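**Software engineer, manipulation (perception and planning)**

Flollard, Idbridge
Posted February 3, 2020

Flollard writes the software that runs table-top robot arms: the motion planner, the grasp code, the calibration tools and the logging that holds it together. We are looking for an engineer to join the manipulation team in Idbridge. The post is full time and permanent, with a probation period of two months.

**The work**

You would spend most of your time on Mornik, our planning and control stack. It is written mainly in C++, with Python for tests and tooling. Mornik takes a grasp proposal from the perception side, checks it against the arm's limits and sends a trajectory to the controller. It does this well for boxes and badly for thin, low things, and much of the coming year's work is on that second group.

You would also look after part of Rusu, the tool we use to record and replay trials. Rusu went into daily use in January and still has rough parts. Replaying a long log uses too much memory, and the timestamps from the camera and the joint encoders drift apart on slower machines. There is a test set of 600 recorded trials that has to pass before anything is merged, and it takes far too long to run. Whoever takes the job will be expected to do something about that in their first few weeks.

Other tasks on the list:

- a cleaner interface between the grasp proposals and the planner
- hand-eye calibration that can be checked without stopping a run
- better error messages when the planner gives up
- moving the old configuration files to the new format

**What we need from you**

- Good working C++ and Python, and code you can show us or talk through
- Some experience with real robot hardware, at work, at university or at home
- Comfort with rigid-body transforms and camera models
- The habit of writing things down so that other people can use them

A degree is not required. Experience with ROS is useful, though Mornik does not depend on it. If you have worked on real-time control, tell us — we are short of people who have.

**Where you would fit in**

Perception at Flollard relies heavily on the wrist camera, and the person in this post will work with its output every day. The fingers are always in view, so the segmentation has to mask them out before it looks for anything else. Pale crockery on a teal cloth is a kind case for colour, but when only the left part of a plate shows at the right of the view, as it does here, the rim fit has to work from a single arc and the planner has to decide whether to move for a second look.

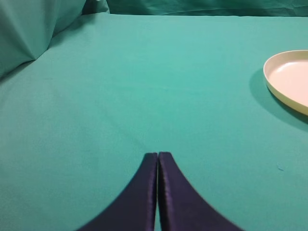

Grasp planning and perception sit in one team, and you would report to Relu Dobre, who leads it. Code review is done in pairs. Everyone takes a turn on the hardware, including the people who mostly write planners.

**How to apply**

Send a CV and a short note on a piece of software you have written and would now change. Please keep the note under 2000 characters. There are two interviews: a call with Relu, then a visit to Idbridge — we pay travel costs — where you will work through a real log in Rusu with one of the team. We don't set take-home tests.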